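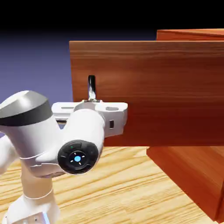

Week two of setting up the drawer cell in simulation, and the cabinet is winning. Purkon wants one arm to open the same piece of furniture all night without supervision. My job is to make the simulated cell match the real one closely enough that we stop finding out about mistakes in hardware. Today's subject is approach distance: gripper right up against the wooden panel, finger standing upright along it, and me squinting at a thin shadow line to decide whether that counts as contact.

The physics engine has its own opinion about contact. I had the collision margin set generously, so the arm was "touching" the cabinet well before it got there. Very confident arm. Tightened it, reran it, and it tried to move into the wood like a tenant.

Vitalii Stetsiuk looked at my config for five seconds and asked why the base was rotated. It was not rotated. It was rotated.

Fixed the base. That shifted every saved pose, all 31 of them, and I re-taught each one by hand with coffee that had given up before I did.

Maintenance tip for people who think simulated robots don't need any: they do. Ours drifts whenever somebody updates the Flollon plugin and resets the joint damping to default. I now diff the joint file every morning, the way my grandfather checked the oil.

Next was friction on the drawer runners. Too low and the drawer flies open like a haunted house. Too high and the wrist just leans there, thinking about its life. I landed somewhere in the middle after almost 300 runs.

Tomás Lynch says the real runners at the Ulico site stick when it's humid. Great. I'll add weather.

Current status: the overnight batch is queued, 4,000 attempts, logging wrist torque on every one. If the pull force still spikes at the start, the finger offset is next on the list – then the runners again.

Going to bed. The arm is not.

Contact | © 2022 | Back to top

We use cookies to remember your settings. Accept | Manage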